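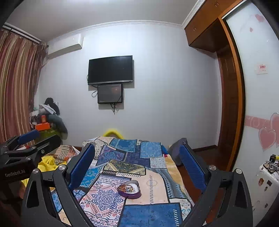

By Zsolt Oláh

The spring clear-out in Camotham has reached the bedrooms, and I can tell you mine was overdue. The swap weekend is back in June at the Dobos hall, and everybody on our street seems to be dragging things out of closets and piling them on beds. I'm no different!

My bed is where the sorting happens. The patchwork quilt stays on (blue and cream and peach, paisley all over, I'd never give it up) and everything else gets put on top of it until I decide. The striped blanket is going to the swap. The yellow cloth I keep changing my mind about. And then there's the purple heart-shaped box with the beaded jewelry in it, which was my aunt's and has been in a knot for years. I spent a whole evening on one strand and got nowhere – if you have the patience for that kind of thing, please call me.

The heap of clothes over by the curtains comes next. I keep walking past it.

Last year the swap took in 3,000 items, and 138 households signed up to bring something. The organizers at Flundelex say the rules are the same this time: clean clothes and bedding, working toys, jewelry in a closed box or bag. No mattresses, no TVs. Each household gets one table, and you can share with a neighbor if you're only bringing a bag or two.

Drop-off starts Wednesday at 2 and goes until 6 in the evening. Use the side door, as the front steps are still being fixed. Drarnex is lending a van for anyone who can't carry their bags over – leave your name at the front desk and they'll ring you with a pickup time.

I'll be at the bedding table, probably trying not to take anything home. Come say hi!

Filed under: Around Town, Home & Yard

Print this story | E-mail this story

Contact the newsroom | © Camotham news pages. All rights reserved. | Back to top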